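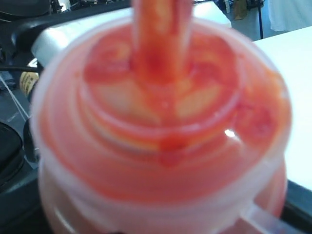

*wrist view, container close up, sauce on the walls and the rod*

**plirix_dad** — March 23, 2025

Hi all, long post, so get comfortable. I'm working on a policy that has to tell how much sauce is left on the inside of a translucent container, and my segmentation is driving me up the wall. The trouble is the frosted plastic. Where the sauce is thin you get this pale yellowish cream, where it's thick you get deep red, and in between everything is salmon pink and the mask flickers like a bad light bulb. I trained on 700 labeled frames in Ustemel and it still wants to call the pink outer band "sauce" half the time. Add the soft focus at close range and that one glare spot near the drip, and the planner keeps changing its mind about where to go next.

Has anyone gotten a stable mask on something like this? I'd rather not label another 700, my wrists have opinions.

**gripper_gran**

Oh, I feel for you! I'd stop asking for a hard mask at all. Have the network give you a per-pixel confidence, average it over 10 frames while the arm holds still, and let the planner work on that. We did it on the Tretulside cell last March and the dithering mostly went away — it costs you a pause before each move, but a short one.

**schwerd_fan27**

Respectfully, I don't agree with averaging. If the picture is blurry, ten blurry pictures won't help you, you'll only be more confident about mush. Back the wrist off until it's in focus, decide there, then go in on the plan you already made. The Schwerdtfeger planner lets you freeze the target before the approach, and I wish more people used it.

**gripper_gran**

Well, his problem is flicker as much as focus, and averaging does fix flicker. But sure, freeze the target too, I have no quarrel with that part.

**plirix_dad**

Thank you both, this is lovely. I spent the evening on it and went back to a very plain view first, to see what the pipeline does when it has no sauce to worry about.

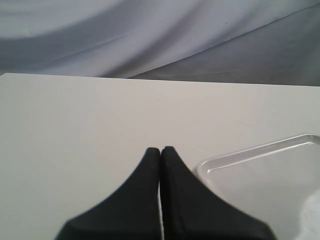
I was hoping for a boring result and I didn't get one. The Plirix free-space map says the white tabletop is fine, good, but it also says the clear tray is fine, and it most certainly is not! The only bit it marks as an obstacle is the bright line along the rim. The flat part inside the rim reads as table. So before I touch the sauce question again I think I have to sort out transparent stuff in general.

**schwerd_fan27**

Yep, classic. Treat a rim as a closed shape: if you find two bright edges meeting at a rounded corner, fill the inside and inflate it. I use 9 mm. Crude, but I haven't clipped a tray in a long while.

**noodle_kinematics**

Careful with that when the finger covers part of the edge, though. The fill leaks right out through the gap and you end up with half the table blocked. Mask your own gripper first from the joint angles and carry the last seen edge behind it.

**plirix_dad**

Ooh, that explains the giant blob I got on try number 27. Gripper mask first, then the fill, then back to confidence maps. I'll post the config once it stops embarrassing me.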